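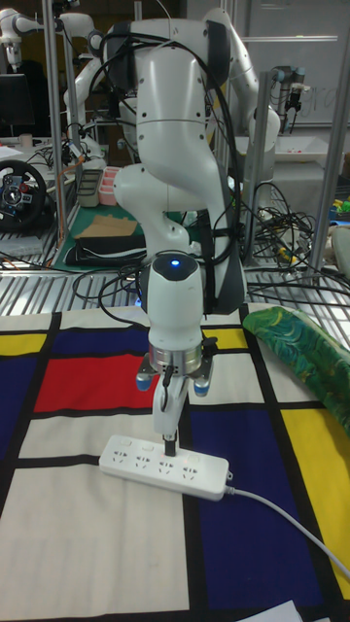
I went to the Catterall open day for the tablecloths, and I don't mind who knows it. The notice had promised "domestic settings, faithfully dressed", and anyone who has spent as long as I have writing about other people's soft furnishings will cross a county for a sentence like that. The building is at the wrong end of Stastholm, past a tyre place, and the walk from the station took me the whole of my patience and a cheese roll. The first cloth I met was a Mondrian affair, thick black lines with red, yellow, dark blue and cream between them, and along one edge of the table lay a folded green fabric in swirling teal and yellow that Mondrian would have asked to have removed. On the cloth was a white power strip with four sockets, set down at a slant, as power strips always are. In my house there is one behind the sofa at exactly that angle and I have never once put it there.

Plugging in was the theme of the morning, according to the sheet we were given at the door. It listed 1,212 household jobs that the place has set up on its tables at one time or another, and I read a good many of them while waiting for the kettle. Folding a pillowcase. Putting the lid back on the butter. Plug into extension lead, black, was item 587, directly after something to do with egg boxes.

I had never given a plug much thought. Our guide, a patient man in very new shoes, talked about them for twenty minutes and I am sorry to say I was gripped. You have to have it the right way round, you have to be over the holes and not beside them, and then you have to push, and the push is where a lead that isn't fixed down likes to wander off. Most of us deal with this by putting a foot on it.
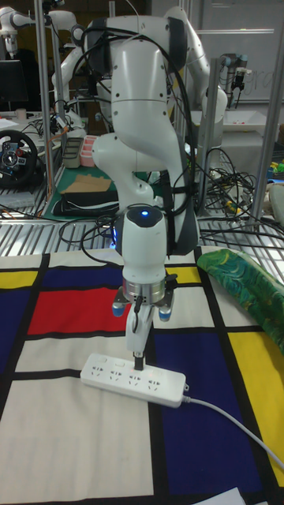 Vy Tạ wanted to know why extension leads always have the sockets so close together, when half the things one owns come with a plug the size of a scone. There was a warm murmur at this. The guide said it was a matter for the manufacturers, and Vy Tạ said that was what the manufacturers had told her too.

After that we were let loose in the store room, where the cloths live. They have tartan, gingham, a seaside one with crabs, and a brown velour I would date to my aunt. Everything is on hangers with a paper tag, and the tags go up to 769, though there are gaps. I asked whether I might buy the crabs. I might not.

Lunch was soup from Somholm, the café across the yard — leek, decent, a little proud of itself. The afternoon talk was on cupboards and I left before the hinges in order to catch the Hesside train, which was late enough that I could have stayed for them.

Entry is free but you need to put your name down, and the toilets are up two flights. Take a cardigan. The next open day is in June and the theme is drawers.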